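# Mac Mathúna Opens Orders for Flumus Computer Disassembly Cell

18/03/2021 — Mac Mathúna has opened orders for Flumus, a bench-scale robotic cell intended for companies that take apart and refurbish office computers.

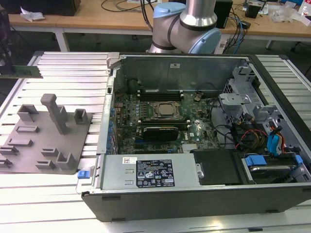
The product is offered as a complete package. Buyers receive a single robot arm, the work table, the control software and a first set of printed fixtures. Installation and 3 days of operator training are included in the purchase price, which the company will quote on request.

Flumus is aimed at shops that process desktop towers in moderate volume and cannot justify a full conveyor line. An operator opens the case and lays it on the table. The arm then works on the parts the customer has selected in the software, such as memory modules and hard drives, and sets them down in holders on a fixture plate beside the computer. Gray plates of this type are 3D-printed, and customers may order replacements or print their own from files supplied with the cell.

"Most of our customers already know which parts they want to recover and in what order," said Eoin Conneely, product manager for Flumus. "They asked for a machine that fits on a table and can be taught a new case layout by the person who runs it."

The software ships with layouts for 51 desktop models. Additional layouts can be taught on site, and Mac Mathúna will add them remotely for customers holding a service contract. Laptops and rack servers are not supported in the current release.

The cell was tested before launch at Skullance, a refurbishing firm that handles retired equipment from schools and public offices. The trial covered 853 towers. According to a summary issued by Mac Mathúna, memory removal gave the most consistent results, while cases with heavily bundled cables still called for frequent help from the operator. A revised gripping routine for cables is planned for September and will be provided to early buyers at no charge.

Skullance has kept its trial unit in service and has placed an order for a second. The firm did not disclose the terms.

Sales and spare parts will be handled by Stistness, which also offers a rental plan with a minimum term of some five months. Rented units carry the same software and training as purchased ones — fixture plates beyond the first set are billed separately. Requests for a demonstration should be sent to Stistness with a list of the computer models to be processed.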